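How to Tell Whether a Robot Arm Can Do Your Chore Yet

By Ignacio Escobar
Updated 10 May 2026

I get asked the same thing by everyone who hears I spend my evenings with robot arms: so, can it tidy up the living room? My usual answer is a long one, and I finally wrote it down. What follows is the routine I use to test whether an arm can do a chore, starting with the smallest chore I know of, which is moving one soft thing between a table and a basket. You can run it with a hobby arm, a rented one, or whatever your shop bought last year and never quite put to work.

I love this test. It looks like nothing, and it will show you more about the state of household robots than an afternoon of watching promo videos.

What you need

An arm with a two-finger gripper. Mine for most of this was a Laston with the stock fingers.
A basket or bin with an open top, stiff enough to hold its shape.
One soft object small enough to fit easily between the open fingers.
A plain, light-colored table you can clear off.
Two cameras, one fixed near the table and one at the wrist. You can get by with the fixed one, but you'll miss a lot.
A notebook. Paper is fine.

Step 1: Write the chore as a sentence

Before you plug anything in, write down the job the way you'd say it to a kid. "Put the toy in the basket." Then write the reverse: "Take the toy out and set it on the table." Those are two chores, and arms are rarely equally good at both. Going in, the target is a big opening and gravity helps you. Coming out, the fingers have to get down inside the walls, close on something they may be half blocked from seeing, and lift without dragging the basket along.

Decide what counts as done, too. I say the object has to be fully inside or fully outside, the basket has to be upright, and the gripper has to be open and clear of both. If you leave that last part out you'll score a lot of runs as wins when the arm is still hanging on.
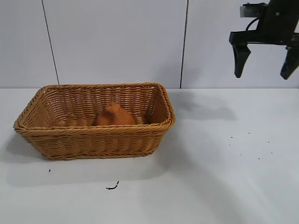

Wicker is a mean choice of basket for the taking-out direction, and I mean that as praise. A smooth plastic bin is forgiving. A woven rim gives the fingertips plenty to snag on, and if the tip catches a strand on the way down the whole basket can come along for the ride. If your arm can manage wicker, a plastic bin will feel like a vacation.

Step 2: Fix everything except one thing

Pick one thing to change between runs and hold the rest still. I start by changing only where the object sits. The basket stays put — use bits of tape under the table edge as marks if you need them, so the cameras don't learn the tape. Lights stay the same. Curtains closed, if you have a window.

People skip this because it feels slow. Then they get a bad afternoon and can't tell if it was the light, the basket, or the arm.

Step 3: Check the approach before you check the grip

Most of my failed runs were lost before the fingers ever closed. So run the approach alone first. Have the arm move to its ready spot over the object with the fingers open, and stop it there. Look from the side and ask two questions. Are the fingers wide enough apart to clear the object on both sides? And if the arm went straight down from here, would a fingertip land on top of the thing?

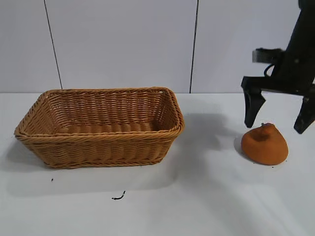

Open fingers above the orange object, with the basket empty beside it. Look at where the left fingertip is compared to the little nub on top.

That second question is the good one. A squat shape that's wide at the bottom needs more opening than you'd guess from its top, and a tip that comes down on the shoulder will push it sideways or squash it. With a soft object you can sometimes get away with it. With a mug you won't. Move the ready spot until you like the side view, then save it.

Step 4: Run it 8 times without touching anything

Now let it go all the way through. Eight runs in a row, and keep your hands in your lap! Reset the object between runs and write one line for each: done or not done, and if not, what went wrong in plain words. "Missed left." "Dropped on rim." "Took basket with it." Plain words beat codes, because you'll still understand them in August.

Don't fix anything in the middle of the eight. I know. It's very hard.

Step 5: Watch the wrist view

Go back through the recordings from the wrist camera, with the side view next to it if your software allows. You're looking for the moment the arm commits. Up to some point it can still correct, and past that point it's going down no matter what. On a good run the target is in clear view when that happens. On a bad one there's often a wall, a rim or the arm's own finger in the way.

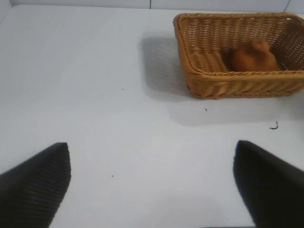

The other thing to look for is how different the same object can seem from two angles. From the side you may get a tidy outline with a top and a bottom. From the wrist it can be a lump behind a wall, in a darker shade. You and I know it's the same object without thinking. A system trained mostly on one of those views may not, and this is where my older Girnik setup fell apart again and again. Adding wrist recordings to its practice set helped more than any change to the speed or the grip force.

Step 6: Change a second thing

Once you have eight out of eight, turn the basket a little. Run it again. Then swap the object for one of another color, then a firmer one. Keep going one change at a time, and expect your score to drop. It's supposed to. The size of the drop is your real result, and I'd trust it over any single perfect set.

My log for this chore is at 275 runs. With everything held still, putting in is close to boring now, and I couldn't be happier. Taking out is much better than it was last year but still needs me nearby. Turned basket plus new object is a coin toss on a bad day.

So can it do chores?

A few, in a fixed spot, with somebody checking in. That's a bigger yes than I could have given when I started. On a shop floor, where the bin is bolted down and the part is the same part all shift, a lot of this is ready to try. My friends at Herrero have an arm loading one bin from one table, and it passed 400 cycles before anyone had to step in.

A living room is another matter. The basket moves. The toys are all different, and one of them is under the couch. I'd still run the test, because it's fun and because the gap is closing fast enough to see from one season to the next.

If you try it, send me your eight lines, good or bad. Next up I'm repeating the whole routine with the Ustach fingers, which are narrower and should get down inside a basket more easily. I'll add the scores to this page when I have 3 full sets.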